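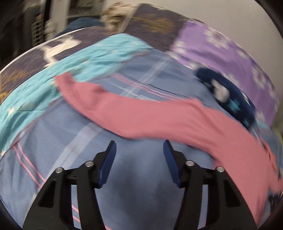
How Often Do We Wash Our Sheets? A Survey of Student Laundry Habits at Mismont Hall

Term project report, Household and Consumer Studies

Introduction

When our group first sat down to pick a topic, we wanted something every student in the building could talk about without having to look anything up. Food was taken by another group, and so was sleep. Then one of us complained about the line for the dryers on the second floor of Mismont Hall, and we ended up talking about laundry for the rest of the meeting – who washes what, how often, and who taught them to do it in the first place. By the end of the hour we had most of our survey written on the back of a handout.

What we wanted to know

Our main question was how long students go between washes of their bed linen, and whether that depends on cost, time, or just habit. We were also curious about sorting, because our group could not agree on it at all.

Method

We handed out 60 paper surveys in February, mostly in the dining room and the Entili study lounge, and got 51 back, which pleased us very much. The form had 7 questions and no space for a name. We also sat in the laundry room on two evenings and took notes on how busy it was, without writing down anything about the people using it.

Results

Most people told us they wash clothes much more often than bedding. Sheets seemed to get washed when something prompted it, like a visit from family or a spill, and duvet covers came last of all. Several people wrote in the margins that they dread putting the cover back on, and we have to say we understand completely!

Cost came up less than we expected. Time was the bigger complaint, especially in the evening, when the machines fill up right after dinner. Students who had done their own laundry before college were more likely to have a regular day for it. Sorting by color split our answers nearly down the middle, so our argument is still not settled.

Problems we ran into

One question asked if people washed things "regularly," and we should have known better, as everyone read that word their own way. We also missed the students in the Skevska annex, who have their own machines and may have quite different habits. If we did this again, we would start there and ask for number of weeks instead.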